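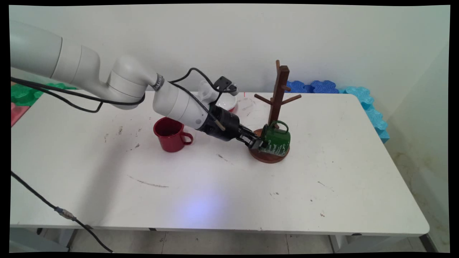
The delegation from the Regional Council for Household Enamelware visited the Stamora works on 2019-04-19 at the invitation of its management. The purpose of the visit was to observe the production of enameled steel drinkware and to discuss the draft guidance on chip resistance that the Council circulated to members in January. Stamora produces mugs, bowls, pitchers and pie dishes, and supplies both its own shops and several outside retailers. The green enamel mug, a familiar item to most members of the delegation, served as the reference piece for much of the day's discussion, as did the dark wooden mug tree on which such mugs are commonly kept. The Council's interest in household storage arises from member reports that a good part of the damage to enamel drinkware occurs between uses, when pieces knock against one another or against a shelf.

Reception and site history

The delegation was received by Setsuko Iwasaki, director of production, who gave a short account of the works. The oldest building on the site was put up as a stove foundry and still has its original brick floor. Enameling began there as a sideline for stove panels and later became the principal business. The works now employs 196 people, most of them from the town and the two valleys to the north. Visitors were issued safety glasses and shoe covers and were asked to remain inside the yellow lines.

Forming and cleaning

Steel arrives in coils and is cut into round blanks before pressing. A mug body requires 3 draws, with an inspection after the last one for wrinkles near the rim. Ms. Iwasaki explained that a wrinkle too small to be seen on bare steel will often show plainly once the enamel has been fired over it. The rim is then rolled outward and the handle welded on. Members asked about the weld, as open seams at the lower end of the handle were a frequent complaint in the last Council survey. Stamora changed its practice in this area two years ago and now closes the lower seam completely before cleaning.

The formed pieces pass through a series of alkaline baths and rinses. The delegation spent less time in this department than planned because one of the rinse lines was stopped for maintenance. The supervisor on duty answered questions on water treatment and provided a copy of the current discharge schedule, which has been placed with the Council's papers.

Ground coat and color coat

Enamel is supplied to the works as frit by Zomus and milled on site with clay and water. The resulting slip is kept under slow agitation and tested for weight at the start of each shift. All pieces receive a dark ground coat, which bonds to the steel, followed by one or two color coats. Greens and blues generally need one coat. White and cream need two and are rejected more often, mainly for specks.

Dipping is still done by hand for pitchers and other pieces with a spout. The operator lowers the piece into the slip, turns it, lifts it and shakes off the excess with a short motion of the wrist. Ms. Iwasaki stated that an operator usually requires about 11 months to become fully reliable at this task. Members were shown two trays of practice pieces, on which uneven draining had left heavy bands of enamel near the base. Thick enamel is more likely to chip, and the delegation noted that the draft guidance at present sets a minimum thickness but no maximum.

Firing

The furnace hall was the warmest part of the tour, and the stay was kept short. Pieces hang from an overhead chain and travel through a U-shaped furnace, so that loading and unloading take place at the same end. The contact points of the hangers leave small marks, normally hidden beneath the rim. The rim itself is finished in a contrasting color on some lines and left dark on others. Several members expressed a preference for the dark rim, where minor wear is less noticeable.

Testing and discussion

In the test room, the delegation observed impact, thermal shock and acid spotting tests. The laboratory had prepared a summary of 279 returned pieces, sorted by the location of the damage. Rims and handle joints accounted for the greater part. Damage to the base was less common and was found chiefly on pieces that customers reported keeping stacked. The staff suggested that care leaflets should advise hanging mugs by the handle where space allows, with enough room between them that they do not touch. The Council's present leaflet makes no mention of storage.

There was some disagreement over the proposed impact test. The representative of Revero considered the drop height too low to separate good ware from poor. The representative of Yusof, whose range includes lighter camping ware, was concerned that a greater height would exclude thin-gauge products that perform well in normal use. It was agreed that both firms would submit samples to the Stamora laboratory for testing at two heights, and that the results would be shared with all members before the draft is revised.

Matters for follow-up

The secretariat will prepare wording on maximum enamel thickness for comment. A revised care leaflet, including a paragraph on storage, will be drafted in consultation with Ms. Iwasaki's department. Members wishing to receive the discharge schedule or the summary of returned pieces should apply to the secretariat in writing.

The Council thanks the management and staff of Stamora for their hospitality, and for lunch in the works canteen.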